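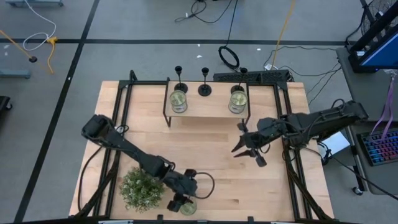

Coltik Shelf Arrangement, teleoperated demonstrations
Data card, release 4

Summary
Two-arm tabletop demonstrations recorded by remote control. In each episode an operator drives both arms to arrange household objects on and in front of a low shelf. The set is meant for imitation learning and for testing policies that have to place objects among others that tip over easily.

Size
2,000 episodes, recorded by 11 operators. Episodes are cut to length by hand and capped at nearly four minutes. All were recorded at one station at the Dikard site, mostly in November.

Task
The objects are candle holders, glass jars, jar tops and a small flowering plant. The shelf has a light wood top on a thin black metal frame and stands at the far side of the table. Start positions are drawn from a list of 20 layouts. The target layout is given to the operator as a short text instruction, which is stored with the episode. Either arm may be used for any object. Operators were told to pick the nearer arm unless the path was blocked.

Station
Two black arms with two-finger grippers, facing each other across a butcher-block table. The main camera is fixed and looks down over the workspace. It also takes in some of the floor and a neighbouring desk, so crop before training if the background matters to you. The default crop is in the config file under "table_only".

Control
Each arm follows a hand-held leader arm of the same proportions, running on Strachan, our in-house control software. There is no force feedback. Operators judge contact by eye, and this shows in the data: grippers slow down well before a grasp, and slender stems are often approached twice. We have left these second approaches in.

Contents of an episode
- main camera video
- joint positions for both arms, measured and commanded
- gripper opening, left and right
- text instruction
- layout number
- operator number
- outcome: success, partial or fail

Left and right are always as seen from the main camera. Release 3 used the operator's left and right for the gripper fields only - if you mix releases, run the swap script first.

Outcome labels
Success means every object named in the instruction is upright and in its place, with both grippers open and clear. Partial means at least one object was placed correctly. A knocked holder that the operator stood up again still counts as a success, and the event is flagged as "recovered". Labels were set by the operator and checked by a second person.

Known problems
Clear glass is hard to see against the pale wood in low light, and object masks made from the video are poor there. Cable movement near the left gripper can look like object motion to simple trackers. Idle time at the start of an episode varies a great deal between operators; trim on commanded velocity, as the measured signal is noisy at rest.

Splits
Train and test are split by layout, with four layouts held out. A second split by operator is provided in the Jisora format only.

Not suitable for
Speed comparisons with autonomous systems, or any claim about grasp force.

Contact
Sheena Geddes maintains the set. Report label errors with the episode number and the time within the episode.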